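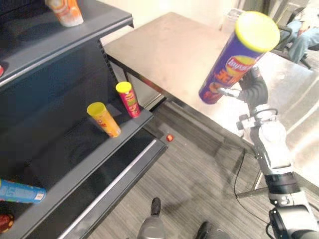

Besuch bei Prelard in Dullham

7. Oktober 2021

Prelard hatte zum offenen Nachmittag eingeladen, und ich bin mit dem Zug nach Dullham gefahren. Gezeigt wurde Skimell, die Steuerung, mit der ein zweiarmiger Roboter Ware zwischen Regal und Tisch umsetzt. In der Gruppe waren wir 19 Leute, die meisten aus dem Einzelhandel.

Daranee Kamolrat führte durch die Vorführung. Geübt wird mit Chipsdosen, vor allem mit den hohen von Lay's. Eine Dose ist glatt, rund und leicht, der Greifer muss also fest genug zufassen, ohne sie einzudrücken. Laut Kamolrat sind bisher 3.161 Griffe aufgezeichnet — auch die misslungenen.

Der Tisch ist aus Edelstahl und spiegelt stark. Ich habe gefragt, ob das die Kameras stört. Ja, sagte sie, aber im Laden gebe es auch Glanzstellen, deshalb bleibe er stehen.
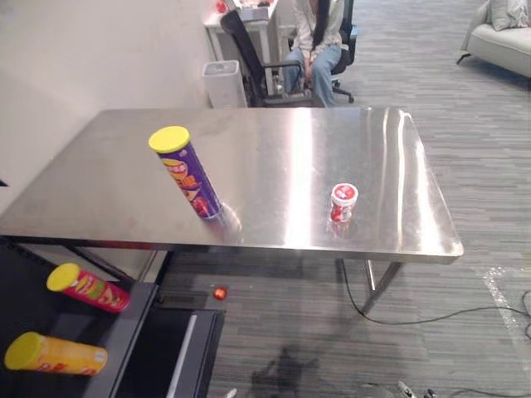
Was ich mitnehme

Der Arm ist langsamer, als ich dachte. Für unser Lager käme das noch nicht in Frage, für eine kleine Filiale bei Nacht vielleicht schon. Preise gab es keine. Ein Testlauf bei Phetsri ist für Juli geplant und soll über 4 Wochen gehen. Die Unterlagen schickt Prelard per Mail, ich stelle sie dann hier ein.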